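About the Furnival Home Robotics Club

Hi, I'm Carmela Figueroa, and I run the club with Severino Ortuño (he does the wiring, I do the talking). We started in January with six students and a robot arm called Dukia that could hardly pick up a sock. We're 21 members now, and Dukia has moved on to housework!

Our big project this year is cleaning cloths. They sound easy until you try to program one. A cloth bunches up, slides, folds over on itself and never sits the same way twice, so before we write any code we do the chore ourselves and pay attention to our hands. Where does the free hand go while the other one is wiping glass? How hard are you pressing?

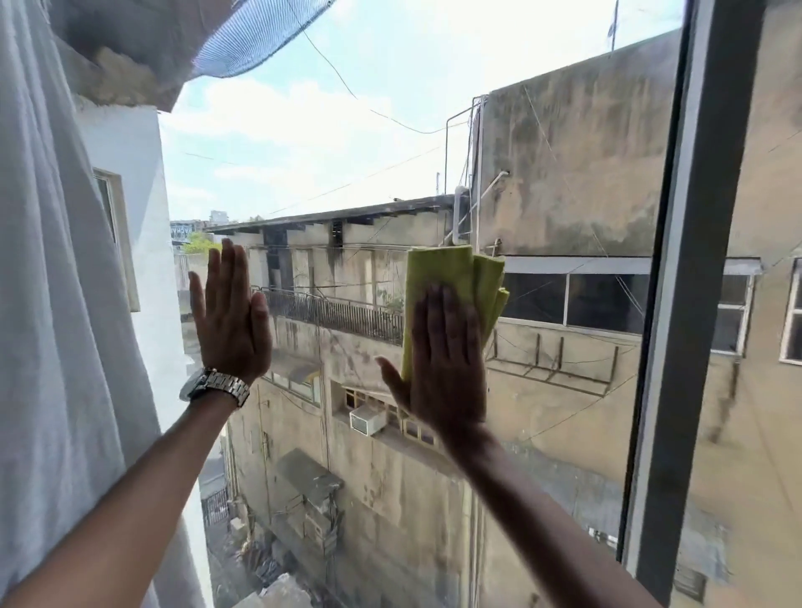
Members pick one chore a term and record it at home, over and over, until we have 200 short clips to train on. Then we argue about them, usually on Sunday, usually with snacks. Windows were Severino's idea. Folding was mine, and I still think it's the harder of the two, especially getting a cloth to lie flat in a tray with the edges tucked in.

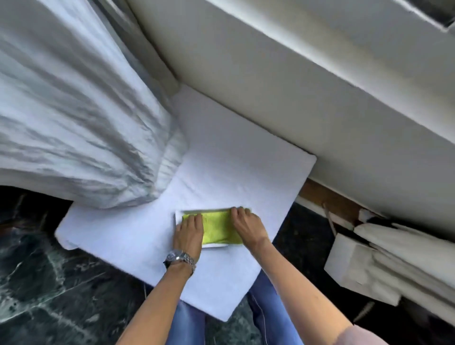 Elżbieta Sobczak wrote to us after her first term that she'd joined for the soldering and ended up caring far more about corners and creases, and could we please do fitted sheets next. We're thinking about it, Elżbieta!

You don't need any experience to join. Meetings run 30 minutes longer than we say they will, so eat first.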